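Search this project
Type and press Enter

# Zallville Food Containers

This folder is a collection of pictures and notes on plastic food containers with locking lids. The pictures show the lids, the rims and the flaps of the containers used in a home kitchen.

## Contents

There are 3122 pictures. 3000 are for general use, and the other 122 we keep apart for checking. Each file has one line in `notes.csv`, where you find the colour of the rim and whether the lid is on.

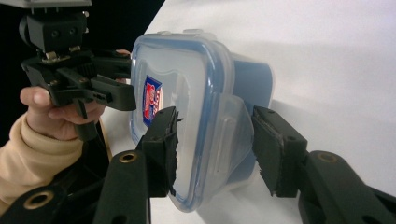

Labels from the shop were left on the lids when we found them so. If the words on a label can not be read, the column `label_text` stays empty. Please do not fill it by guessing.

## Known problems

Clear lids are sometimes noted as "white" in the first 400 lines. This will be corrected in August.

Last change: 2nd May

Related projects
- Dakwood Jars and Bottles
- Zisent Cupboard Notes
- Ding Lunch Boxes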